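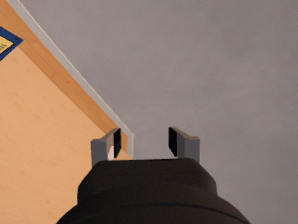
Trucos del taller Breverden: el brazo que se saltaba la palanca

¡Qué gusto da encontrar una avería de las buenas! Llevaba desde enero peleándome con el brazo y con el panel de mandos azul, y por fin puedo contar qué pasaba, con unos cuantos trucos que le servirán a cualquiera que tenga un cacharro automático en el banco de trabajo (o en la simulación, que es donde yo ensayo todo antes de enchufar nada).

El fallo era este: el programa mandaba la pinza a la palanca CYCLE, la pinza bajaba, cerraba... y cerraba en el aire. Luego seguía tan contenta con el paso siguiente, como si hubiera movido algo. En 20 ensayos falló 9 veces, siempre sin dar error. Eso es lo peligroso, que una máquina crea que ha accionado un mando y siga adelante.

Truco 1: leer el panel antes de tocar el programa. Parece una bobada, pero yo tenía dos pasos llamados «mode» y uno apuntaba al piloto cuando debía apuntar al pulsador. Ahora copio los rótulos tal cual en una hoja, con su color y su posición, y los nombres del programa salen de ahí. 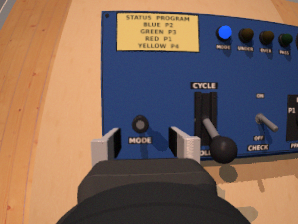 El panel con el piloto azul MODE encendido; en el cartel amarillo, el azul corresponde a P2.

Truco 2: aproximarse con la pinza abierta y parar. Mi parada está 5 centímetros antes del mando y dura 2 segundos. En ese ratito se ve de maravilla si los dedos van centrados o si uno va a chocar con la bola negra de la palanca. ¡Me ha ahorrado más sustos que cualquier otra cosa!

Truco 3: revisar el origen de coordenadas. Ahí estaba mi avería. Había girado el panel sobre la mesa para trabajar más cómodo y el programa seguía usando la orientación antigua. Los mandos cercanos al punto de referencia salían bien y los lejanos se iban desviando, así que el error parecía cosa del azar. Si mueves algo, aunque sea un pelo, vuelve a tomar la referencia.

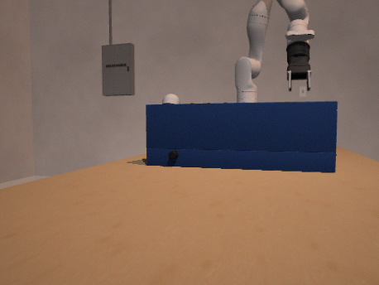
Y ya que hablamos de mover cosas: la parada de emergencia se prueba al empezar, con el brazo en alto y sin nada en la pinza. Yo la pulso, compruebo que el brazo se queda quieto y solo entonces rearmo. Las manos, fuera del alcance hasta que se corte la alimentación. Una pausa del programa no cuenta como corte, por muy parado que se vea todo.

Truco 4: pedir confirmación después de cada mando. Añadí una comprobación de la posición de la palanca y, si no ha cambiado, el programa se detiene y avisa. Son cuatro líneas y una tarde muy bien gastada.

Para las almohadillas de los dedos, paño seco y nada de abrillantador. Probé Brillex una vez en otra pinza y resbalaba que daba gloria.

Comentarios

tornillo_flojo: Lo del origen me pasó igual con una fresadora. Dos semanas culpando al motor.

Marea77: ¿La pausa de aproximación la quitas cuando ya va fino?

Taller Breverden: La acorto, pero quitarla no la quito. ¡Le he cogido cariño!

pinzaloca: Copiado lo de los rótulos en una hoja. Gracias.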